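**Re: [stitchers] Tablecloth swap and the May sale**

On April 22, 2022, Sandra Parsons wrote:

> Hi all,
>
> I have 14 cloths promised for the sale table so far. Two questions. Does anyone know how to get old fold lines out of cotton without scorching it? And are we still asking people to measure their own, or do you want to do it at the hall? Last year three of the tags were wrong and we had a return.
>
> Also, is Cullis Street still the drop-off?
>
> Sandra

Sandra,

For fold lines I soak the cloth overnight in cool water, roll it in a towel and iron it from the back while it's still damp. If the line is a faded one, ironing won't help. Those we should mark down and say so on the tag.

Please have people measure at home, and I'll check them again at the hall. Length first, then width, in inches. A square that's 60 on one side is often a bit less on the other after washing, so write down both numbers. For rounds, measure across the middle twice.

Cullis Street is still the drop-off, but use the side door. The front one sticks and they would like us to leave it alone until it's fixed.

Other items:

- The Warneck bundle came. It's mostly remnants, and a lot of it is too narrow for anything but napkins. I've set aside the longer pieces for Rowbotham, who asked for runners.
- We made $258 last time after the hall fee. I would like to keep prices where they were. Small cloths were $10 and I had no complaints.
- Clip-on weights: I have one set. If you have any you can spare for the outdoor table, bring them – it gets windy on that corner.
- No plastic-backed cloths this year, please. They cracked along the folds and we ended up throwing them out.

Someone asked at the last meeting whether busy prints sell. In my experience they do, and faster than plain ones, mainly to people with kids. Greens and blues went first last May. The plain whites came home with me and are still in my closet, if anyone wants them for dyeing.

Marian

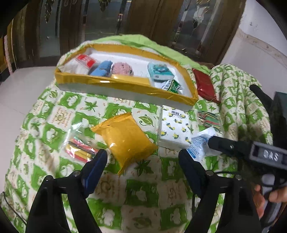

Green and pale check with leaves and brown lettering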